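Goltska Community Board > Home and Renovation > Walls and Floors

Thread: Plaid wallpaper in a small laundry, talk me out of it

mossback
28 May 2026
We're redoing the laundry at the back of the house and my partner wants tartan on three walls. I wanted plain off-white. The room is narrow, with one window and a door to the yard. We've got a quote from Babaei for the paper and the paste, and it's not cheap once you count the extra rolls for matching. Has anyone lived with a big check in a small room for more than a year? Did you get sick of it?

tinroof_jen
Did ours in February. Green and navy, four walls, powder room. Still like it. It hides scuffs better than paint and the kids have had a fair go at it.

Dunmore
I'd say don't. A check needs straight walls and old houses don't have them. Ours ran out by a good thumb's width from one corner to the next and your eye goes straight to it. A small floral or a plain texture is much more forgiving.

Valter Haugen
I hung paper for a living until my knees went. Dunmore is right about the corners but it can be managed. You start on the wall you see first from the door, plumb a line in the middle of it, and work out both ways. Let the mismatch land behind the door or above a cupboard. Don't start in a corner because the corner is never plumb.

Order one roll more than the calculator tells you. With a large repeat you lose a lot at the top of each drop.

mossback
Thanks Valter. The repeat on the one she likes is big. She's also looking at a paler one from Driltia in sherbet colours, which I mind less than the dark red. Floor will probably be a marble-look sheet in beige because the tiles are coming up anyway.

tinroof_jen
Pale check with a pale marble look can be quite nice. Colours in this sort of range, with the floor kept quiet:

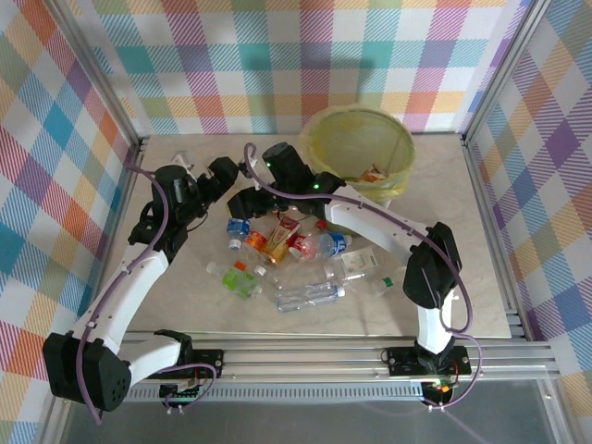 1 min read

From the Eledo blog: Pattern on the walls, quiet underfoot

When the walls carry many colours, choose a floor that picks up none of them strongly. Beige or soft grey with light veining works well. Keep the skirting plain and narrow. If you can, take a full-width sample home and tape it up for a week, and look at it in the morning and again with the lights on.

Sorry, pasted the whole lot in. The bit about the sample is good advice though.

Dunmore
That's a lot of colours. I'd be tired of it by the end of the first load of washing.

tinroof_jen
You don't have to live there mate.

Dunmore
True enough. My point is resale. We looked at 9 houses before we bought and the ones with loud paper all sat on the market.

Valter Haugen
Paper comes off. If the walls are sealed before you hang it, a non-woven will strip dry in an afternoon. I wouldn't let a future buyer pick my laundry.

What I'd worry about is steam. If the dryer isn't vented outside, the seams will lift near the ceiling. Get the vent sorted first and leave new plaster to dry out properly before you size it.

kettle_on
Agree on the vent. We didn't, and the seams behind the machine went within 6 months. Had to glue them back with a syringe. Check whether yours is paste-the-wall too, it's far easier in a tight room where you can't set up a table.

mossback
Dryer vents through the wall already, so that's something. The paler one is paste-the-wall. We'll get the full-width sample and tape it up beside the window. She's agreed to two walls if it looks too busy.

Dunmore
Two walls I could live with.

tinroof_jen
Three. Post a photo when it's up.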